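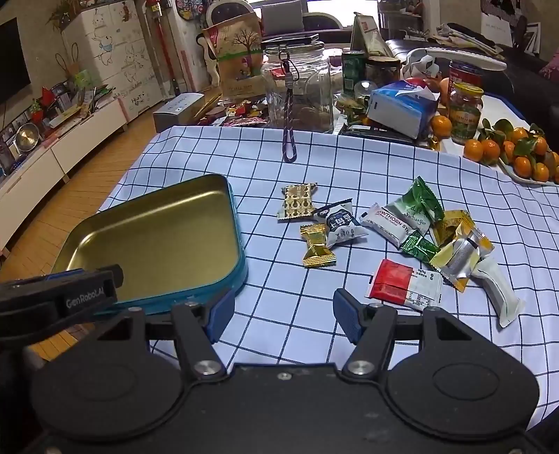 How do you keep a snack tin from turning into a junk drawer?

Empty it all the way out every couple of weeks, throw away the wrappers and the mystery items, and put back only what will fit in one layer you can see. Everything else on this page is detail, and you may skip it if you have a naturally orderly tin.

I don't. I have a household that believes a tin with a lid is a place where responsibility ends. Over the years ours has held candy, batteries, a tooth (a child's, accounted for), the warranty for a toaster we no longer own, and one winter a set of keys that we paid to have replaced. So these are tips from somebody who has been to the bottom of the tin and come back.

Dump it, don't dig

The usual method is to lift the lid, poke around, eat the best thing and close the lid. Do this for three months and you have a tin full of the things that were never the best thing. Tip the whole lot out on the table. A tablecloth helps, as small hard candies roll off bare wood and under the radiator, where they join their ancestors.

A cloth with a printed grid is good for this job. You get squares for free. I have been known to give chocolate its own squares, which my family thinks is a sign of something.

With the tin bare, tap it upside down over the sink. There will be crumbs even if everything in it was wrapped. I can't explain the crumbs.

Sort by how it behaves

People sort candy by color or by brand, and it looks very nice for an afternoon. I sort by what the stuff does when left alone.

Hard candies twisted in foil or film will outlast most furniture. They go on the bottom.

Chewy fruit things, haw and plum sweets and the like, go hard at the edges once the packet has a pinhole in it. Give each one a gentle squeeze. If it bends, it stays. If it clicks, eat it today with tea or let it go.

Wafers, crackers and anything that crunches should go on top, and flat. A wafer under a heap of toffee is a packet of sand by the weekend.

Chocolate doesn't belong in a shared tin at all if your kitchen runs warm. It goes pale and streaky. It's still fine to eat, but guests will look at it and then at you.

Strong mint gets its own jar. I mean this one. A single leaky peppermint will flavor everything in a closed tin, including the crackers, and a mint-scented sesame cracker is an experience I'd like to keep in the past.

The one-layer rule

If you can't see it, you won't eat it. You'll buy it again. I used to fill our tin to the lid on the theory that full meant generous, and then we had 14 identical ginger chews at the bottom under a crust of things we liked better. Now nothing goes on top of anything else except the flat packets, and they're only allowed to overlap like roof shingles.

What doesn't fit goes in a paper bag on the high shelf, and the tin is refilled from the bag. The high shelf in our house is known as Wallholm, after a summer place we rented once where everything useful was also kept out of reach. I bring this up only because there is a label on the shelf and visitors ask.

Pick a tin you can get a hand into

Rectangular beats round. Round tins are for butter cookies, and then for thread, and they should be left to it. A rectangle sits against the wall on a shelf and takes long packets without bending them. Rounded inside corners are worth having, too. Square corners collect a gray paste that you'll be removing with a toothpick.

Depth matters more than people think. Anything much deeper than your fingers are long becomes a mine shaft. Shallow and wide is what you want.

The shiny gold insides on some tins are a coating, and it scratches. Wash with a soft cloth, dish soap and warm water. No steel wool, no scouring powder, and keep it out of the dishwasher. I put a nice one through on the pots cycle and it came out with freckles, which became rust, which became a planter.

Dry it properly. Wipe it, then leave it open on a towel overnight. If you're impatient, put it in the oven at 200 degrees with the heat switched off as soon as it gets there and the door cracked, for 7 minutes. Metal only: no plastic windows, no glued-on felt, no lid with a rubber ring. Use mitts coming out. It looks exactly the same hot as it does cold.

Smells

An old cookie tin smells of old cookies for longer than you'd guess. Baking soda in a saucer, lid on, two nights. If that fails, a crumpled sheet of plain newspaper, lid on, for a week. Coffee grounds work as well, in the sense that the tin will then smell of coffee.

If it held anything scented, like candles or bath salts, don't bother. It's a button tin now. Let it have a career.

To line or not to line

I line with a sheet of baking parchment cut to the floor of the tin. It stops the rattle, catches the crumbs and gets thrown out at the next dump. Paper napkins shed. Paper towel is all right but always rides up at one end. Don't use gift tissue, particularly the red kind, particularly if anyone has damp hands.

Trace the tin's base on the back of the parchment and cut slightly inside the line. Cut four or five at once and keep the spares under the top one. You'll feel very clever the next time, and it'll be the only part of the day that goes to plan.

Packets you can't read

We get a lot of snacks from friends and from the two import groceries near us, and plenty of the wrappers are in languages none of us reads. My advice is to take a picture of the outer bag before you split it up, the back as well as the front. The small packets often have no ingredients on them and no date, and if somebody with a nut allergy asks you what's in the green one, "it's good" is no answer.

I also write the month on a bit of masking tape and stick it inside the lid. October, it says at present. If the tape and the calendar disagree by more than half a year, the contents are reviewed without sentiment.

Anything whose outer bag is gone and whose contents I can't identify goes in a small dish for adults who like risk. Our neighbor Roxana Stoica has never turned down the dish. She has had one salted licorice she still talks about and otherwise no injuries.

Empties

The worst thing in any snack tin is the wrapper that has been carefully closed up again to look full. You know who does this in your house. Squeezing every foil twist as you sort is the only way to find them. We tried a house rule and then we tried a small sign. What worked was putting a cup for wrappers right next to the tin. People will walk no distance at all to throw something out, so the distance has to be none.

Serrated packet ends go in the cup as well. The little strip you tear off the top weighs nothing, clings to sleeves, and ends up in the dryer filter.

Portions, if you must

I'm against counting candy out for grown people. For kids and for long car rides I do make up small bags, and I will pass on one thing: put a mix in each and make the mixes identical. Two children can spot a difference of one toffee from across a parking lot.

For a gathering I fill a bowl and keep the tin out of sight. A tin on the table says help yourself to all of it. A 240 gram bag of mixed sweets makes a decent bowl for six people who have already had dinner, and a sad one for six who haven't.

Where it lives

Not above the stove, not on the fridge (the top of it is warmer than you'd think), and not in the cupboard with the onions. We keep ours on the sideboard, lid on, away from the window. Ants haven't found it, touch wood. If they find yours, the lid doesn't fit. Press a strip of parchment between lid and rim, close it, and tug. It should resist. If it slides out easily all the way along one side, that side is the door.

A bent rim can be coaxed back with two wooden spoons and some patience. A bent lid usually can't, at least not by me.

From the mailbag

Vlad writes that he stores his sweets in the freezer and has no trouble. I believe him. Hard candy from the freezer sticks to your tongue, but it takes all kinds.

Sira asks whether silica packets from shoe boxes can be reused in a candy tin. Please don't. Besides where they've been, they look like candy packets to a small child, or to a large one without his glasses. A few grains of dry rice in a tied scrap of cotton will do a mild version of the same job. Swap it when you swap the parchment.

Next time: the drawer with the takeout chopsticks in it.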